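Room Safety Checklist – Bedrooms and Laundry Sorting
Pledberg Guest House, Room 1309
September 24, 2023
Checked by: Mwajuma Waweru
Follow-up: Hamisi Lyimo

Walkways and floor
Door opens all the way: Yes
Path from bed to door, 700 mm or wider: Yes – really nice and open now!
Floor boards level, no splinters: Yes
Clothing and bedding off the floor: No
Comment: Sorting was still going on when I came in. Knitwear slides on a wood floor, so please use the sorting bench next time. Love how much got done since March, though!
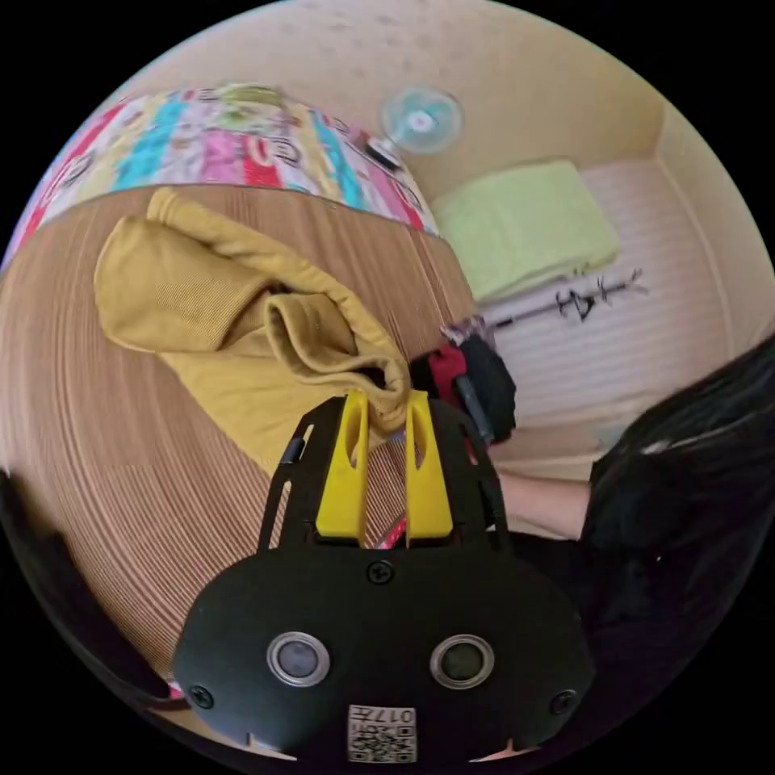 Item 4: yellow knitwear and patchwork blanket on the floor, fan behind.

Fan and electrical
Fan grille fitted tight, no gaps: Yes
Fan stands steady: Yes
Fabric kept 300 mm from fan: Yes, but check again once the blanket is folded
Cord undamaged, not under bedding: Yes
Comment: Such a handy little fan, and the pale mint-blue grille is easy to wipe down. Dust it monthly.

Bedding and storage
Towels and blankets folded: Partly – the light-green one looks great
Bags stored off the walkway: Hamisi to check
Shelf load under limit: Yes

To do
Pick up knitwear, fold patchwork blanket (Hamisi)
Order two more laundry bins from Gurnico (Mwajuma)
Re-check item 4 and initial this sheet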